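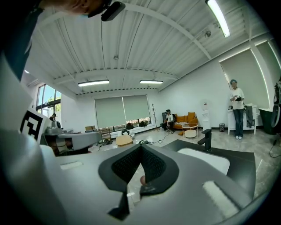 给文字跑团写角色卡写到第三年,发点牢骚。连着发,不喜欢的先静音。

1/ 我们的世界叫 Dultwood。招新帖里写得很清楚:边境小镇,缺木匠,缺渡船夫,缺会算账的。收上来13张卡,全是流亡王子。

2/ 我不反对流亡王子。可是镇上就一家客栈,叫 Leltberg,总共4间房。殿下们得拼床。

3/ “性格:沉默寡言。”然后自我介绍写了两千字。

4/ 弱点一栏,最常见的答案是“太善良”。第二常见的是空着。有一位写了“怕鹅”,我当场通过,还给河边加了一群鹅。

5/ 我自己的角色叫 Ông,开渡船的老头,不会打架,耳朵背,收费不公道。开团到现在,王子们过河都得先跟他吵一架。上回吵了24个回合,比打恶龙那场还长。

6/ 说到恶龙。龙叫 Motora,设定是七月醒来,毁灭一切。七月大家都在请假,龙醒了,没人上线,又睡回去了。现在算它毁灭过了,日志里补一行。

7/ 有人问能不能一人带2个角色。能。但请不要让他俩互相表白,再互相背叛,然后艾特我来主持葬礼。

8/ 新一轮收卡截止 15/08/2021,过时的扔河里,Ông 负责捞,捞一张收一次钱。木匠还是缺。

9/ 刚收到一张木匠的卡,高兴了半分钟。翻到背景第二段:“其实他的真实身份是……”

10/ 通过了。让他先把客栈的床加宽。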